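Good morning, neighbors! I've had so many of you stop me at the mailbox to ask what's going on with the big field behind Hosine Road that I figured I'd put it all in one long string of posts. Get some coffee, I do go on.

1/ The short version: Castico wants to build two warehouses on the old Rathore feed lot. They've been talking with the township since last year, and the grading plan is finally out where regular people can read it. I read it. All of it, including the part on culverts, which I enjoyed more than I expected to.

2/ The lot is low. Those of you who've lived here a while remember the north corner holding water till May. So before anybody pours a floor they have to raise the ground, and that means fill dirt coming in by truck. Most of the questions I get are about the trucks, and I understand that completely. I'm on the corner. They'll be going past my kitchen.

3/ Hauling is set for weekdays, and the plan allows up to 44 loads a day at the peak. That's a real number and I don't want to sugarcoat it. The peak stretch is supposed to last 4 weeks, with lighter traffic on either side of it.

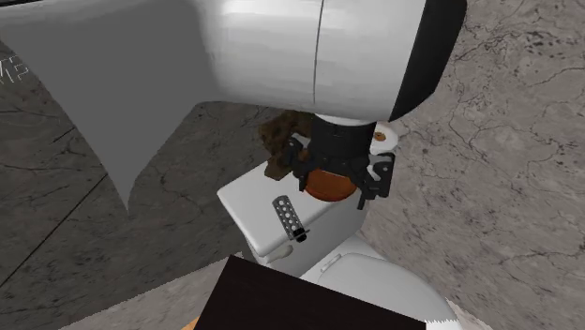 4/ The route matters more to me than the count. Trucks come off the highway, take Jondex Parkway, and turn in at the new temporary gate, so they should stay off Hosine Road past the church. I asked for that in writing and it's on sheet 2 of the traffic plan. As for what goes on inside once the buildings are up, I can't tell you much. Castico says one is storage and the other is light assembly. The permit only covers the shell and the site work, so the equipment is a conversation for another day.

5/ Dust. Yes, I asked. There'll be a water truck on the haul road in dry weather and a gravel pad with a wheel wash at the gate. If you see mud tracked out onto Jondex Parkway, take down the time and call it in that same day, please don't save it up for the next meeting. The site office said they'd much prefer a phone call while the sweeper is still around.

6/ The person to ask for is Kipchumba Laizer, who is handling the neighborhood side of things for the builder. I went in with a list of questions on the back of a seed catalog and he sat with me through every one, and when he didn't know the answer he wrote it down and called me back two days later. I've dealt with a few of these projects in my time and I can't say that happens often.

7/ Now, the trees. The row of cottonwoods along the ditch stays. The scrubby stuff in the middle of the lot goes. In exchange they're planting a buffer on our side, a mix of cedar and serviceberry, with a 4 foot berm under it. It'll look puny for the first few summers, and I've made my peace with that. If you want something different along your own back fence, say so now while the planting list is still a draft.

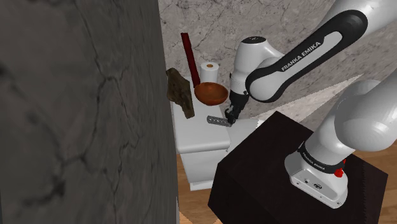 Robot arm above a white counter

8/ I pulled the drainage part out of the newsletter for those who didn't get one in the mail. The pond goes in first, before the fill, and it's sized to take the runoff from both roofs and the parking lot. It empties slowly into the ditch through a pipe at the east end. My brother-in-law did grading work for years and he looked it over at my table and said it was decent. From him that's gushing.

9/ They mailed the newsletter to every address within 1000 feet of the fence line. If you're farther out and would like one, there's a stack at the library desk, and the lady there will happily mail you one if you don't get out much.

10/ Comments are due August 15 by the end of the business day. You can write by hand, they do take those. Put your street address on it so they know where you are in relation to the gate. Mine ran to three pages, mostly on backup alarms before 7 in the morning and whether the school bus stop can be moved to the other side of the road while hauling is on.

11/ Oh, and the open house! It's on 4th August in the township hall, from late afternoon on, come and go as you please. The maps will be up on the walls and the engineers will be there to talk. I'm bringing the lemon bars. Park around back, the front lot fills up fast and the gravel side is easier on the knees anyway.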